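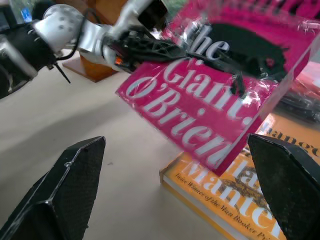
Transit > Rail > Site Visits

Fermont Depot: Wheel Measurement on the Tram Fleet

Print | E-mail

The Fermont tram depot opened its maintenance hall to trade visitors on Thursday. The main item on the program was a wayside wheel measurement system supplied by Prornalix, which has been in trial use on the inbound depot track since October. Margarida Rocha, head of rolling stock, led the morning group.

The system is installed ahead of the wash plant. Trams pass over it at walking pace, and laser units on both sides of each rail record flange height, flange thickness and tread profile. A tag reader identifies the vehicle. Results reach the workshop planning screen before the tram has been parked.

Under the previous arrangement, wheels were checked with a hand gauge over the pit at fixed mileage intervals. The hand gauge is still used to confirm any reading close to a limit. Rocha said the two methods agree well on flange height. Flange thickness has been less consistent on wheels with heavy dirt build-up, and the supplier has been asked to revise the filter settings.

The trial has logged 886 complete passes. Duarte Abreu of Prornalix said the acceptance report will be issued at 1,000. Passes are rejected when the tram stops over the sensors or exceeds the speed limit for the measuring section.

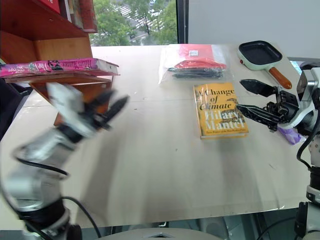 A pair of robot arms over a light beige tabletop.

The second stop was the underfloor wheel lathe, where Lourenço Coelho demonstrated a reprofiling cut on a center truck. The lathe turns both wheels of an axle at once with the tram fully assembled. Coelho now receives the wayside profile in advance and can select the shallowest cut that restores the flange. The depot expects longer wheel life from this but has not published a figure – too few wheels have been through a full cycle.

Noise was the subject of most questions. The curve into the terminal loop produces squeal in dry weather, and residents have complained. Madalena Falcão, who manages track, said that a rail-head conditioner from Bickerstaff is fitted at three locations and that two more are planned, for a total of five. Wheel profile data will be compared with noise readings from the loop. She would not commit to a date for the results.

The afternoon group was shorter and skipped the lathe. Visitors planning to attend the next open day should bring safety shoes, as the depot's loan stock ran out before the second tour.

Get site reports and rail news by e-mail. Enter your address to receive our newsletter. You can unsubscribe at any time.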